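Visit report: Millham lab, household handling group
April 3, 2021

The Millham building is a former print works on a side road behind the bus depot, and the household handling group has the ground floor of it. They open to visitors one Saturday in spring. I went for the full day and took notes on the four stations that were running, plus the talk after lunch. My interest is narrow: which ordinary chores can a machine now do at a speed and failure rate that anyone would pay for.

The floor area given over to the group is 139 square metres, divided by low partitions. Stations one and two are for laundry and crockery. Station three is for small electrical goods and station four is a mock shop shelf. Khoa Lục runs the floor and took our party through in order. Slides were kept to a minimum.

Laundry. The arm at station one folds hand towels. It picks a towel from a flat stack, finds two corners, makes the first fold, turns the cloth and makes the second. A cycle took a little under two minutes on my watch. Edges were out of line by a finger's width on most of the towels I saw. The group does not claim it can start from a heap, and when one visitor asked to see it try, Khoa agreed and the arm spent four minutes lifting the same corner and losing it. A person folds the same towel in a few seconds from any starting condition. I would put this chore well outside practical use for now.

Crockery. Plates are much better. Rigid, known shape, one size, and a rack with fixed slots. Station two moved plates from a draining rack to a shelf without a drop while we stood there, though it refused two of them and set a light flashing for an operator. The refusals were correct in Khoa's view - both plates overlapped and a grasp on one would have dragged the other. Mugs are done with a separate routine and were not shown.

Station three was the one I had come for. The job is to pick up extension leads, adaptors and chargers from a table and put each in a tray, as somebody might when clearing a desk or sorting returns behind a shop counter. The difficulty is the range of shapes. A charger is a lump and can be gripped almost anywhere. A power strip is long, has switches along the top that should not be pressed by accident, and usually drags a cable that pulls the far end round as it lifts. Training is by demonstration: a person does the job with a hand-held gripper, and the recordings are used to teach the arm. The group has 1,100 recorded demonstrations for this table alone, of which 700 were judged good enough to train on. The rejected ones were mostly cases where the operator changed grip halfway.

The approach they teach for a power strip is to open wide, bring one pad in on each side of the housing, and close across the narrow width. Gripping end to end is ruled out by the jaw opening. Gripping top to bottom would need one pad under the strip, and the table is in the way. 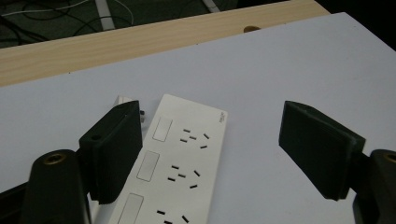 Tayla Kingi was not persuaded that the strip should be treated as a solved shape at all. Closing across the width is fine on a clear bench, she said, but in a real house the thing is behind a sofa with four plugs in it, and the chore is finding out which plug can come out without switching off the fridge. Picking it up is the last and smallest part. Khoa's answer was that the group had to begin with the smallest part, and that a shop returns counter does have clear benches. She accepted the second point and repeated the first.

I think both positions stand. The measured result for station three, as given to us, is that the arm succeeds on 20 items in a row before it needs help, when the items are ones it has been taught. On a new item the group would not give a figure. Heavier leads slip in the pads if the grip is away from the centre of mass, and the pad material is being changed for the third time. The wear is visible to the touch after a week of use, according to the technician on the station.

Shop shelf. Station four faces up boxes: pulls them to the front edge, turns the label outward, closes gaps. The software is called Kiều and was written in-house. It worked steadily and slowly. The shelf had been stocked with one carton size in three colours, and I would want to see it with bags and bottles before saying more. Of the four it seems nearest to paid work, as a night task with no customers in the aisle and hours to do it in.

The afternoon talk was given by Hường Hầu, on costs. Her main figure was operator time. Each station needs one person within calling distance, and that person cannot usefully do much else. Until one operator can watch several stations the saving is nil. She expects this to arrive for shelves and crockery first, and would not put a year on towels. Questions ran over and the last of them, on cleaning the pads in a food setting, was left for email.

Practical notes for anyone going next time. Parking is on the street. The entrance is at the side, through the grey door, and the bell has to be held down. Lunch is bring your own. Station one is loud when the compressor starts, so stand on the window side if you want to hear the guide.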